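I have been trying to give up my phone at the dinner table since October, and the score so far is phone 40, me 2. The two were power outages.

It started when my friend Siwan came over for soup and I looked up a fact about otters while she was telling me about her divorce. She didn't say anything. She just ate her bread slowly and waited, the way you wait for a truck to back into a driveway. I put the phone face down after that, and then spent the rest of the meal wondering if otters really do hold hands.

So I bought a kitchen timer. The plan was that I would sit down, set it for 40 minutes, and not touch a screen until it rang. What I do instead is watch the timer. It's a very small screen, and it only has one show on it, but I've seen worse. 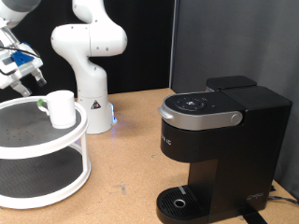 *A light brown wooden tabletop, no phones on my conscience.*

Wyn Lloyd, who lives upstairs and has opinions, told me to leave the phone in another room. I tried the bedroom. Then I tried the car, and for nine evenings running I discovered an urgent need to check whether I'd locked the car.

The best stretch came when my charger died and I was too cheap to replace it. I read half a novel about a lighthouse. I wrote an actual letter to Cadi Wynne — two pages, both sides — and she texted me to say thanks, which I saw after buying a new charger.

Siwan is coming back next week. I'm making the soup again, with more garlic this time, and I've asked her to hold my phone in her purse until dessert. She wants to know if there will be dessert. I told her I'd look something up.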